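紙コップの夜

十一時。まだ終わらない。
流しの前に段ボールが四つ。事務所は明日の朝には引き渡しで、鍵はスタカリの管理室のポストに入れておけと言われている。入れるだけ。それだけなのに、まだ給湯室。

棚の上の段。砂糖の袋、固まってる。捨てる。割りばし、輪ゴムで束ねたやつ。捨てる。いや、持っていく。どこへ。捨てる。
マグカップは先月、みんなが自分のを持って帰った。残ったのは取っ手の欠けたの二つと、スミッツ商会の景品の、誰も使わなかった灰色の。新聞紙でくるむ。新聞紙が足りない。チラシでくるむ。

イヴスという会社だった。だった、ともう言っていいのか。十月までは看板が出ている。印刷の下請け、名刺と封筒、たまに選挙のはがき。最後の注文はクリソフの封筒、2,000枚。納めた。きのう。請求書は出したっけ。出した。たぶん出した。

お茶が飲みたい。
やかんはもう箱の底、ガムテープも貼った。剥がす気にならない。水でいい。水を飲むのに器がいる。マグは全部チラシの中。

棚のいちばん奥に手を入れたら、紙コップの包みがあった。来客用。来客なんて、ここ二年でどれだけあったか。ビニールが黄ばんでいて、引っぱったら変なほうに破けた。ひとつ抜く。
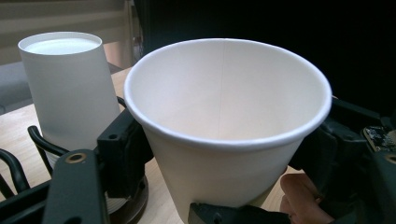
もう帰りなさい、あとは業者がやるから、と電話の向こうで社長が言う。給湯室なんか置いていけばいい、どうせ安いものばかりだ、捨てるのも料金のうちだ、と。
はい、と答えた。はいと言いながら、白い底をのぞいていた。何も入っていない。継ぎ目が一本、縁から下へすうっと伸びている。十一年いて、紙コップの中なんか見たことがなかった。見るわけがない。いつも何か注いで、盆にのせて、すぐ出していた。熱いので気をつけてくださいと言いながら。

聞いてるか、と社長。
聞いてます。
カーテンは外したか。
まだでした。カーテンのこと、完全に忘れたいた。

電話を切る。蛇口をひねる。水道は明日の昼まで出るはずだ。コップに半分。立ったまま飲む。紙の味がする。昔、会議のあとに下げた茶がこんな匂いだった気がする。もう半分。

残りの包みは鞄に入れた。捨てるのも料金のうち、と言われたけれど、入れた。かさばる。ファスナーが閉まらない。閉まらないまま肩にかけて、脚立はどこだっけ、脚立、そうだ、トイレの前。カーテンは窓二つぶん。フックがさびていて固い。一個とれた。次。埃がすごくて、くしゃみが出て、鞄の中で紙コップががさがさ鳴るので、いったん床におろした。次のフック。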